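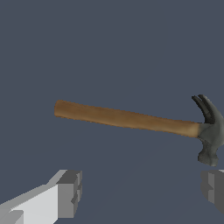 A simulated claw hammer above the gripper fingers.

What the Hammer Taught Me About My Own Job

2019-06-29
By Edeltraud Stöckli

I've assembled crates at Oberholzer for a long time, long enough that my right elbow predicts the weather better than the radio does. So when the Nilgate project got announced at the shift meeting (two robot arms on our line, all planned out on a computer first), I figured I had a right to an opinion. Then they sat me in front of a screen and asked me how I hold a hammer.

How do I hold a hammer! I couldn't tell them. I had to go get one and watch my own hand. I choke up on it for the first tap, slide back for the second, and if the wood is knotty I do something with my wrist that I still can't put into words.
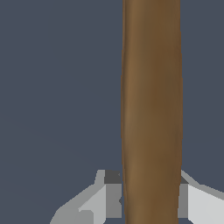 We went on like that for three afternoons, and I'll admit I enjoyed it. The young engineer running the simulation was polite and wrote everything down. What bothered me came later, when I saw that none of us from the floor were on the schedule past November. They wanted what we know, and they wanted it cheap — an hour here, an hour there, between pallets. My pay slip for those afternoons looked like every other pay slip.

I'm not against the machines. Our plant put out 1,638 crates in its best week and 1,559 in the week after, and the difference was mostly sore arms and people calling in. If a robot wants to swing that hammer on the late shift, it can have it, and my blessing too.

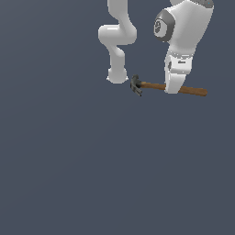
Who gets the good part of the job?

My friends at the Vuvden plant got their automation two years back. Before, there were 8 people on a crew who nailed, checked, swapped places and argued about the radio. Now 3 of them stand by the cell and feed it lumber. They don't get to fix it when it jams, they have to call someone. It's lighter work, sure, but they tell me the day feels twice as long, and I believe them.

So what I'd like is pretty simple. Train the people who are already there to set the thing up and to stop it when it's doing something dumb. Put that in writing before the arms are bolted down. And if you spend a week picking somebody's brain about hammers, pay her like the consultant you'd otherwise have called. 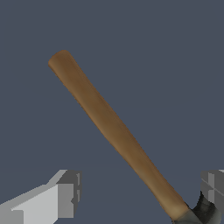 Wooden handle and dark metal head, in simulation.

I brought this up with management and was told it was "a good conversation to have." Fine, I'm free most days after the early shift, and I'll bring my own hammer.

Print this article
E-mail this article

Recent columns
The Break Room Clock Is Still Wrong
Traltetar Road Needs a Crosswalk
Why I Quit the Carpool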